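Rosent Opens Its Household Arm Service to Housing Providers

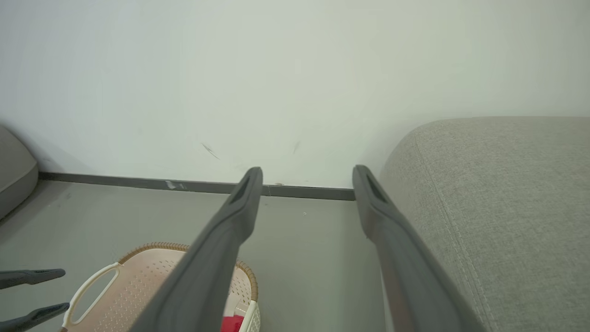

The wrist camera's view during tidying work beside a sofa, with a laundry basket at lower left.

Rosent has offered its two-armed household unit on lease since March. Yesenia Valdovinos, who directs the service, was interviewed at the company's Mendoza office on what customers receive and what they should expect.

"The lease covers the unit, the fitting visit and 9 hours of instruction for staff," she said. "Spare fingers are included. We do not charge for them, as they are meant to be replaced."

Each arm carries a camera at the wrist. According to Ms Valdovinos, this matters most in narrow places, such as the floor beside a sofa, where a camera mounted higher up has a poor view.

The service has so far completed 244 visits. Asked about its limits, she was direct. "Soft items remain the hardest part of the work — a shirt never lies the same way twice. We tell customers this before they sign."

Damián Camacho, who manages supported flats for Plemach, has leased two units. He described the instruction as thorough but found the written guide too long. "My staff wanted one page by the door," he said. "They wrote their own."

Rosent intends to issue a shorter guide. The minimum lease remains three months, and requests for a fitting visit may be made through the Mendoza office.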